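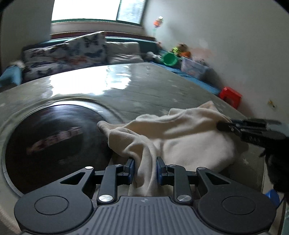 Photo: Giltov

How to beat the Drevus boss in Narnau

Drevus waits at the end of the sixth stage and has 1000 hit points. Go in with at least 400 coins' worth of supplies. The shop before the bridge is the last one.

1. Equip the long spear. The sword won't reach him when he hovers.

2. Stand on the left ledge and wait for the first dive. Jump as he passes under you and hit him twice on the way down.

3. At half health he starts throwing rings. They always come high, then low -- duck, then jump. Don't attack until the second ring has gone.

4. When he has 50 points left he stops flying and charges across the floor. Use your bombs now. You can carry 6, and three are normally enough.

If you die, you restart at the bridge with your coins but without your bombs, so buy more before going back in.

On the hard setting the rings come in threes. The third one is low as well.

Last updated 16 Jan 2020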